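Ramora, Part Four: Both Hands

By December they had rebuilt the grippers so many times that Américo Cunha dreamed in linkages. Now there were two, left and right, and Ro-un Yeo could hardly stand still!

"Cup them from underneath," Américo said. "Don't squeeze."

"I'm cupping! Look at the plates, they're perfect." The white triangles pointed away from each other like a pair of little sails. Between the open jaws stood the wooden block, leaning a bit, as it always did.

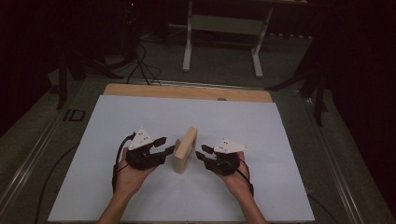 Part Five: Take 106

"Closing," said Ro-un.

The jaws met the wood with two small clicks, and up it came, an inch, then a hand's width, steady as a cake on a tray.

"It's up! Américo, it's up!"

"I see it, I see it! Now put it down gently."

She laughed so hard that the block wobbled, and she set it down on the white sheet and asked to go again.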